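We use cookies to improve your visit. Accept | Settings

How to plan a walking weekend in Buronthorpe

Start with the river path, it's gorgeous in March! 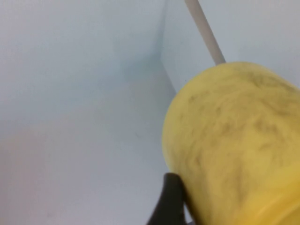 Book your room first, then ring the farm shop to reserve a cheese tasting (the smoked one is wonderful). Take bus 14 to the mill and follow the blue signs uphill. Stop at the top for lunch – what a view! Come back through the orchards and you'll be in time for tea.

Lok-yiu Tsai

Related:
Cycling round Asunby
A cookery day at Prandari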